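Ticket 3006: Key chain handover, household chores set
Cell: Tufa
Opened by: Eustaquio Figueroa
Assigned to: Spyros Theodorakopoulos
Status: open

Problem: left-to-right handover of a key chain fails in 5 of 20 runs. Rigid items pass on the same settings. The chain swings after pickup and the receiving gripper closes beside it.

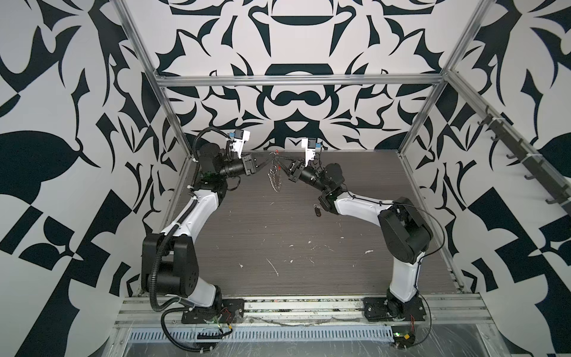

Theodorakopoulos, 14:10: Checked wrist camera calibration on both arms, within limits. Pose estimate treats the chain as a rigid bar. Raised the settle time before handover and cut approach speed to 30 percent. Rerun gives 3 failures in 20.

Figueroa, 15:25: Cycle time is now too long for the Perkonstead chore list. A person hangs up keys without waiting for them to stop moving. Can the grasp point move closer to the ring?

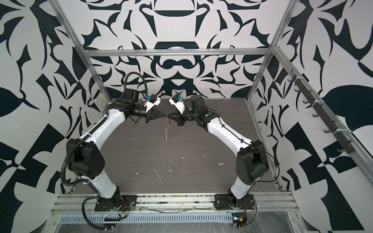
Grippers nearly touching, item hanging below the tips.

Theodorakopoulos, 16:40: Grasp point moved. Swing is reduced, but clearance between the fingers is tight. Do not mark key hanging as supported in the December release. Mugs and cutlery are unaffected.

Next: log finger force on both sides, repeat with the short chain.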